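Goreo: contested probate decisions, issue-tagged

Version notes and data card

Goreo is a set of 812 published court decisions in which the validity of a will was in dispute. Each decision has been split into numbered paragraphs and tagged by hand for the legal issue each paragraph deals with. It was put together for testing search tools used by small legal practices.

Contents

decisions/ holds one plain text file per decision, UTF-8, with paragraph numbers kept as in the original.
tags.csv holds one row per tagged paragraph.
splits/ holds the lists of file names for training and testing. The test list has 200 decisions and the rest are for training.
guide.txt is the tagging guide used by the readers.

Tags

Five tags are used: capacity, knowledge and approval, undue influence, formalities, and costs. A paragraph can carry more than one. Paragraphs that only set out the family history or the size of the estate are left untagged, even where the judge comes back to those facts later.

"Suspicious circumstances" is not a separate tag. Readers put it under knowledge and approval unless the judge was plainly dealing with capacity. Expect some disagreement there.

How it was made

The text was cleaned with Buvar 2.1, which strips headers, page numbers and neutral citation lines. Two readers tagged each decision separately, and a third settled the differences. Nearly 300 paragraphs needed the third reader, most of them in long judgments where medical evidence and the solicitor's notes are discussed together.

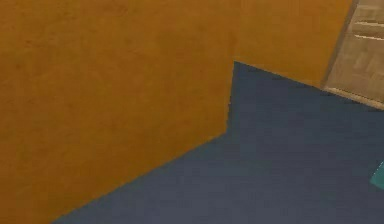

Known problems

Footnotes are placed at the end of each file and have lost their markers.
Tables of assets came through badly and should not be relied on.
Schedules to wills were dropped from 312 files. The body of the judgment is complete in all of them.
Appeals are separate files. If you are measuring outcomes, match them to the first decision using the linked_to column in tags.csv.

Loading

The files can be read with any CSV reader. The Schmieder loader also works, but set keep_blank to true or the untagged paragraphs will be skipped. Titari users should import the decisions folder first and the tags second.

Use

Research and teaching only. The tags are not legal advice and do not show whether a decision is still good law. Names of parties appear as published, so check any reporting restrictions before quoting from a file.

Corrections go in the issue tracker, with the file name and paragraph number. The next release is planned for November.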